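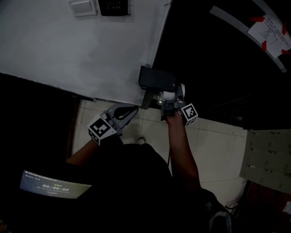
2021-10-16

I have lived in Larkby for seven years and until this autumn I had never walked the whole of the old railway path. I'd done bits of it. Everyone here has done bits of it, usually the stretch from the car park to the second bridge, where the dogs get turned round. The full path runs on to Sornmont and takes most of a day if you stop for lunch, and I always stop for lunch.

Tamsin Achterberg suggested it. She had a free day and new boots, and she wanted to find out whether the boots were a mistake before taking them anywhere serious. I said yes because the forecast was dry.

We set off just after eight. The first part is flat and straight and a bit dull, with hawthorn on both sides and a field of sheep that belong to the farm shop. After the second bridge it improves. The cutting gets deeper, there are ferns down the walls, and you stop hearing the main road. It was colder in there than I'd expected and I put my gloves back on.

The surface was better than the council's map had led me to believe. There was one bad patch of mud below the signal hut, and a fallen ash across the path a little further on. Somebody had sawn a gap in it wide enough for a bicycle. After that it was cinders and leaves nearly all the way.

We ate at the old platform at Tak. The station building is a private house now, but the platform edge is still there on the path side and it makes a good long seat. I had cheese and pickle sandwiches, an apple, and a flask of tea that tasted of the soup I'd had in it last time. Tamsin had brought cold sausages and didn't offer me one until she was full.

There is a board at Tak with a short history of the line. It was opened for quarry stone, and passengers came later and never in large numbers. The best year for the little station was 2,000 tickets sold, which the board seems rather proud of. My neighbour Seon-mi Kwak has an old timetable framed in her hall, and it shows two trains a day each way, neither of them at a useful time. I used to think she'd bought it in a shop. She found it behind a wardrobe when she moved in.

The afternoon was slower. The path leaves the railway for a while because the viaduct is shut, and you have to drop down to the river and climb back up by steps. I didn't enjoy the steps. Tamsin's left heel had started to rub by then, so we put a plaster on it at the top and she went on with the laces loose.

From there it's downhill to Sornmont — not steep, but you notice it. The light was going a bit yellow and there were fieldfares in the tops of the trees, the first I've seen this October. We reached the bus stop with time to spare and caught the 304 home. It takes 21 minutes to undo a whole day's walking, and the heater was on full.

If you fancy doing it, go from the Larkby end. The café in Sornmont shuts at four, so carry enough to drink. The toilets by the car park were locked when we started.

Tamsin is taking the boots back. I've washed mine and stuffed them with newspaper, and I'd like to do the Tivon branch next, if the ground stays firm. It's shorter and there's a pub in the middle.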